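Plandesness opens its repair and mending library in Gotberg this October

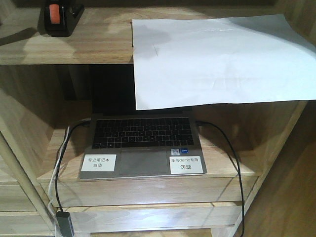 Maj-Britt Dahlgren told me she'd walked past our building for years wondering what would ever go in there, and that a place to borrow a sewing machine was the last thing she'd have guessed (and the first thing she'd have asked for!).

Well, Maj-Britt, it's happening. I'm so pleased to be writing this one. Plandesness opens its doors on Espinoza Street in October, and from the first Monday anyone who lives in Gotberg can come in and borrow what they need to fix things at home: sewing machines, darning kits, clamps, soldering irons, a very good set of bookbinding needles. There are 2,126 items in the catalog so far, and I typed in far too many of them myself.

We've been running as a pop-up in Wornel for 3 years, one Saturday morning a month, and the waiting list got silly. The last time I looked, 167 households were on it. So when the old stationery shop came up for rent we jumped. The shelves came with the lease and we've kept them.

Joining costs nothing. You bring something with your address on it, you fill in a card, and you can take home two items for two weeks. Sewing machines are one at a time, and please book those by phone, they go fast. If something breaks while you have it, tell us and we'll mend it. Late fees? No. We'll call you, and I can be quite annoying on the phone.

Jarmila Kadlec is teaching the first class, an evening on zippers, starting at 6:30. She has put new zippers in tents, boots and one wedding dress, and she says most people give up on a coat that needs ten minutes of work. The room holds 12, so sign up at the desk.

We also have 200 starter mending kits to give away on opening day, one per household, until they run out. Doors open at 9 a.m. Parking is behind the bakery.

Reporters are welcome any time that week. Call the desk and ask for me.

Related
Wornel pop-up says goodbye with a button swap
How to donate a tool
Class list for fall

Comments

Tilda R.
Do you take old overlockers? Mine runs but the foot pedal sticks.

Owen
Is there a bike stand? Two weeks would be plenty.

PK
Zippers!! Signed up already.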